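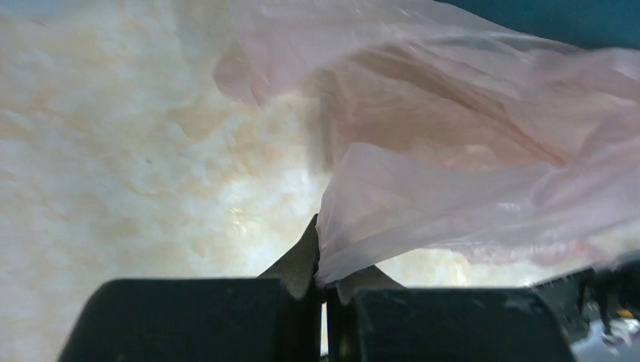 A reader wrote in to say that I'm a snob about shopping, that most people don't have time to chat with a fishmonger, and that if I'd ever worked a double shift I would be grateful for a store that lets you in and out in four minutes flat. Fair enough. I've read that email more times than I'd like to admit, and I still think I'm right, so let me have another go at it.

Home | Columns | Local | Food | Letters | Archive

The thing that set me off, for anyone who missed the last column, was the Fasix on the corner of my street in Platatville getting rid of its last staffed checkout. There used to be six. Then there were two, and you'd stand in line behind somebody returning a kettle, and now there's a long row of screens and one poor employee running between them with a card on a lanyard, approving people's wine. I shop there a lot (it's the closest place, and my knees are what they are), and I've had plenty of time to work out what bothers me about it.

It isn't the speed. I'll give the reader the speed, some days. On a Wednesday at ten in the morning I can be done before my old cashier would have finished asking about my hip. But go in at 5:30 when everyone's getting off work and tell me how fast it is! The screens freeze, the scale decides it doesn't believe in your onions, and you stand there with your arm in the air like a kid who needs the bathroom. Last month I waited longer for someone to come and agree that I was over 21 than I spent choosing the groceries. I have been over 21 for a very long time.

And I'm doing the work, that's the other thing. I look up the code for the pears. I bag. I argue with the coupon. Somebody used to be paid to do that, and got pretty good at it, and knew that you don't put the bread in first. I've never had any training and it shows. If the prices had come down when the cashiers went, I might have shrugged and called it a deal, but my receipts haven't gotten any shorter at the bottom end. I kept a few from before the change and laid them out next to the new ones on the kitchen counter, which my daughter says is how you know I've retired.

Anyway, what I miss is small talk, and I know how that sounds. I was never a big small talk person. I spent 22 years in an office avoiding the break room. But there's a kind of conversation you only get across a counter, where neither of you picked the other and it's going to be over in a minute or two, so it costs you nothing to be pleasant. You say it's cold. She says it's going to get colder. You both feel better for some reason. I found out about the flooding on the east side that way, and about the good dentist, and once I got a recipe for braised cabbage from the woman behind me who had noticed what I was buying and had opinions about it. It was a terrific recipe. Nobody leans over a self-checkout screen to talk cabbage.

My neighbor's mother lives alone two doors down from me and I'd bet there are days when the cashier was the only person she spoke to. She goes across town to Buthelezi's now, on the bus, 30 minutes each way, for the same milk she could get at the corner. People at my dinner table thought that was sad. I thought it was completely sensible. She gets an outing and somebody who says her name, and she tells me the tomatoes are better too (they are, I checked).

I asked about all this at the store, by the way. I'm not just grumbling from my armchair. The person at the service desk was very nice about it and gave me a form, and the form had a box for comments big enough for about one sentence. I wrote on the back as well. A while later I got an email thanking me for being one of 656 customers who had shared their feedback, with a link to a survey on whether I had enjoyed giving my feedback. I gave it 3 stars. There wasn't a box on that one at all.

Now, the reader with the double shifts. I do take the point, and I'd never want to take the quick lane away from anyone who's been on their feet since dawn. Keep the screens! Put them along one wall and let the tired and the shy and the people buying a single lemon go right through. All I'm asking for is one lane with a person on it, open all day, with a stool for them to sit on (why do they make them stand? I've never understood that). Joltetti, the hardware place, does exactly this. It has the machines by the door and a human being at the back counter, and as far as I can tell both lines keep moving, although I'll admit the back one moves slower when I'm in it, asking about hinges.

I know how these things go. Stores look at what a person costs per hour, and there's no column for somebody telling you it's going to get colder. But I'm a customer too, and I'm allowed to spend my money where I get talked to. So for the time being I'm doing my little top-up shops at Fasix, when I've run out of eggs and it's raining, and the big one at Buthelezi's, on the bus. I sit next to my neighbor's mother if she's on it. She's got strong views about the new bus schedule, and I'm going to need a whole other column for those.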